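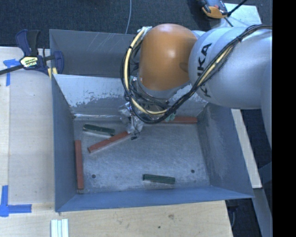

Hab den Edetti Gaswarner jetzt seit August am Gürtel, Zeit für ein paar Zeilen. Vorweg: ich bin in der Werkfeuerwehr, Chemiebetrieb, mittlere Größe, also kein Laborvergleich, sondern Alltag. Getragen auf Schicht, bei Übungen, zweimal im echten Einsatz. Der Clip ist gut. Muss er auch sein, denn an Schläuchen und Leitungen bleibt man ständig hängen — so ein dickes Kabelbündel reißt einem ein schlecht befestigtes Gerät sofort runter. Beim alten Gerät dauernd passiert, beim Edetti bisher nie.

Zum Gerät. Vier Gase, das Übliche: Ex, Sauerstoff, CO, H2S. Preis bei unserem Händler 224 Euro, das ist für die Klasse wenig. War erst misstrauisch. Gehäuse wirkt billig, Gummi an den Ecken, Display klein. Nach ein paar Wochen egal. Ablesen geht auch mit beschlagenem Visier, wenn man weiß wo welcher Wert steht.

Alarm: laut. Sehr laut. Dazu Vibration und rotes Blinklicht. Unter der Haube hört man ihn trotz Atemschutz, das war beim Vorgänger von Plandico ein echtes Problem. Vibration könnte stärker sein, durch die dicke Überjacke merk ich fast nichts. Voralarm und Hauptalarm klingen leider zu ähnlich. Im Stress will ich nicht überlegen müssen, welcher das jetzt war.

Einschalten dauert. Selbsttest, Sensoren warmlaufen, bis zur Freigabe fast 80 Sekunden. Wer auf dem Weg zum Fahrzeug einschaltet, hat kein Problem. Wer es erst am Tor macht, steht da und wartet.

Akku hält eine Schicht locker, zwei mit Glück. Ladeschale ist Mist. Kontakte zu schmal, Gerät sitzt schief, lädt dann nicht und man merkts erst am nächsten Morgen. Hab mir angewöhnt nach dem Einstecken nochmal zu drücken und auf die Leuchte zu schauen. Die Ladung auf 100 Prozent dauert eine Nacht, genauer hab ichs nicht gemessen.

Bump-Test: geht mit der kleinen Station von Siu, Adapter muss man extra kaufen. Steht so nicht im Prospekt. Läuft dann aber sauber durch, Protokoll kommt als Datei raus, fertig. Nneka Olatunji aus unserer Gerätewartung hat die Dateien ins Brolelitz-System eingespielt, ging nach etwas Gefummel mit den Spaltennamen. Kalibrierung macht sie selber, Menü sei logisch aufgebaut, nur die deutsche Übersetzung ist stellenweise daneben. „Luft frisch jetzt?“ steht da allen ernstes vor dem Nullabgleich.

Im Einsatz. Einmal Leckage an einer Pumpe im Keller der Altanlage, Ex-Wert stieg, Voralarm kam deutlich früher als am Zweitgerät vom Kollegen. Rückzug, lüften, nochmal rein. Beim zweiten Mal Fehlalarm auf CO — Stapler lief im Nebenraum, also eigentlich gar kein Fehlalarm. Werte gingen danach schnell wieder runter.

Querempfindlichkeit gegen Lösemittel ist da, steht aber auch in der Anleitung. Bitte lesen. Kälte hab ich noch nicht richtig testen können, reiche ich nach wenns mal ordentlich friert.

Plus: Preis, Lautstärke, Clip, Bump-Test.
Minus: Ladeschale, Alarmtöne zu ähnlich, lange Startzeit, Adapter kostet extra.

4 von 5 Sternen. Mit besserer Ladeschle wären es fünf.

Stand 18. Dezember, Firmware ist die vom Kauf, Update hab ich noch nicht drauf.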